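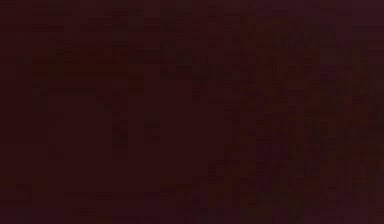
**Maren Tolliver**, simulation lead, Vesden

Hello again, everyone, and thank you for being so patient with us through May, which was a bumpy month on the simulator side. Many of you wrote in about Pirihi runs coming back very dark, with nothing but blocky maroon patches and no arm, table or gripper to be found in them, and I'm sorry it took us as long as it did to answer you all properly.

The trouble started with run 2162. The lighting file for the Deltow room failed to load, and the simulator carried on without it, as cheerful as you please, all the way to run 2215 before we caught on. The part that bothers me most is that the health check stayed green that whole time – it only asks whether a picture has arrived, and a nearly black one counts as a picture.

We've put in two changes. A missing lighting file now stops the run, and the check looks at brightness as well. Please leave those runs out of any training set you're building, and if you already sent one to Vurance, drop me a line and I'll help you pull it back. Reruns start at 9 each morning, so do look in the shared folder after lunch.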